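Dratatlow Party Switcher Keeps Her Seat, Loses Her Chair

Feb 9, 2022

The Dratatlow county council has a new majority, and it got one without the bother of an election. The member for Vasine, who won her seat in June as the candidate of one party, told colleagues at the start of the evening session that she would be finishing her term with the other. She then asked whether the meeting could move on to the drainage report.

It could not. Her former caucus called a recess that lasted longer than the rest of the agenda, and came back with a motion to move her desk across the aisle at once. The motion passed with her support.

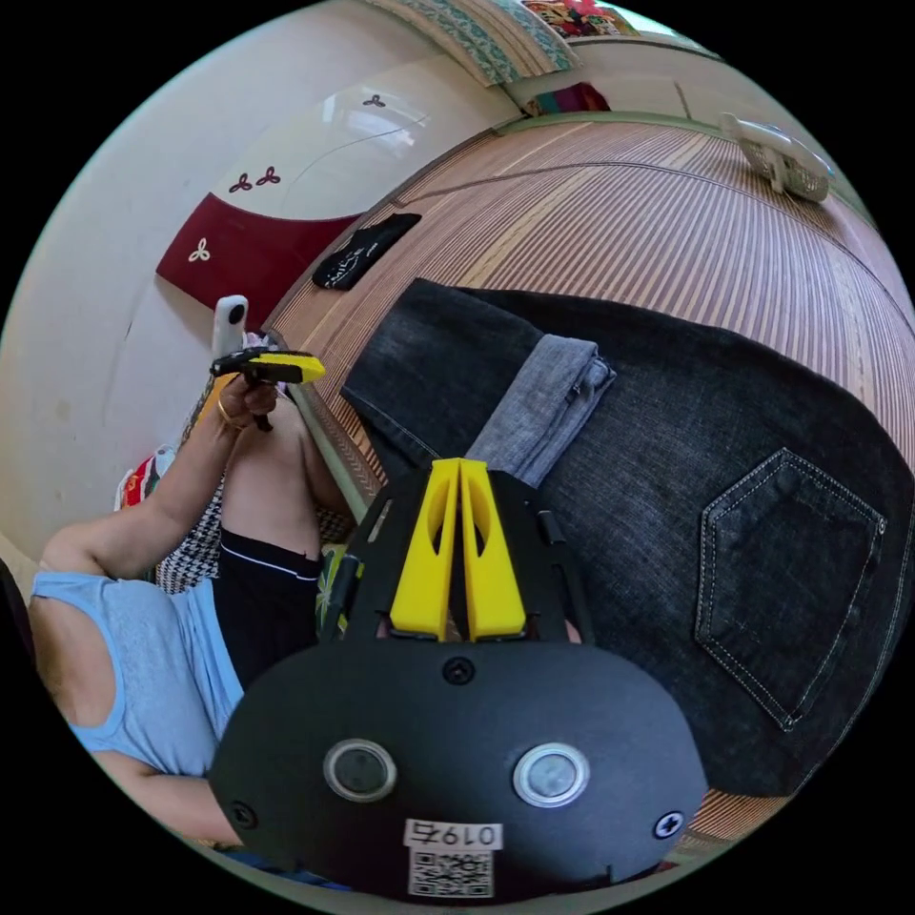
Party labels matter more in Dratatlow than the job would suggest. The council sets the road budget, approves the library hours and argues over the fairgrounds lease, and it has done all three along party lines for as long as the minutes go back. The recess alone would have tested anyone's knees.

The member won Vasine by 184 votes, and 169 residents have now signed a letter asking for her resignation. Her office noted that the first number is larger. Her critics noted that the letter had been out for only two days.

State law gives them little to work with. A council member can change parties at any time, and a recall petition can't be filed until a year after the election. Both parties wrote that rule together, back when each was sure it would be the one to need it.

The first test comes with the Sezer Road contract, which failed last month by a single vote, hers. She now says she has "taken a fresh look" at the project. The contractor, Prarent, said it was pleased with the attention.

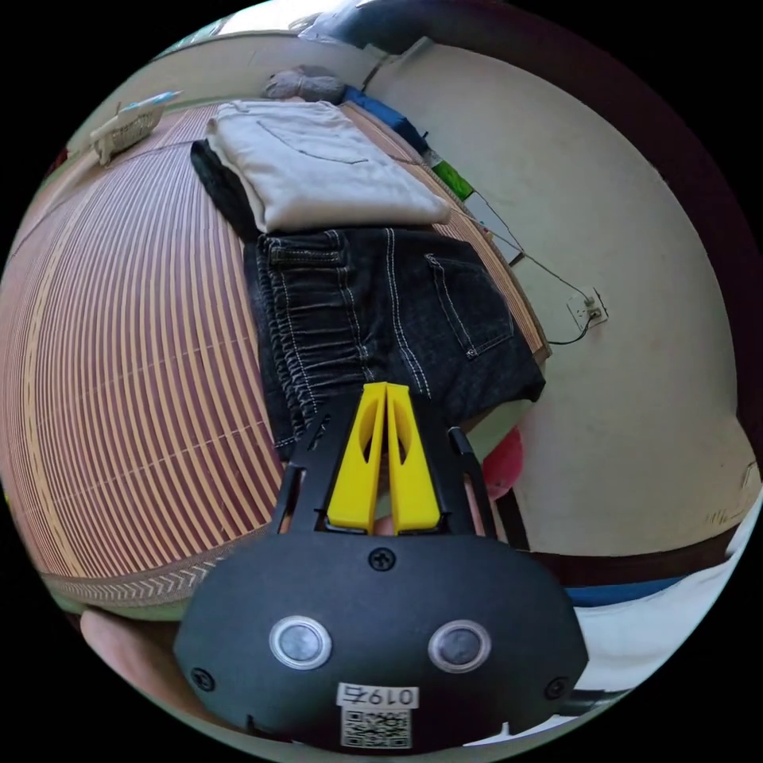
One longtime Vasine voter wrote to the council that she didn't much care which side of the room her member sat on, as long as Sezer Road was paved before another winter got at it. She added that she had voted for three different parties in her life and none of them had fixed the culvert.

The county chair of the member's old party called the switch a betrayal of the voters. In 10 years on the council, he has belonged to both parties himself, though he says the circumstances were different.

The drainage report was held over to the next meeting.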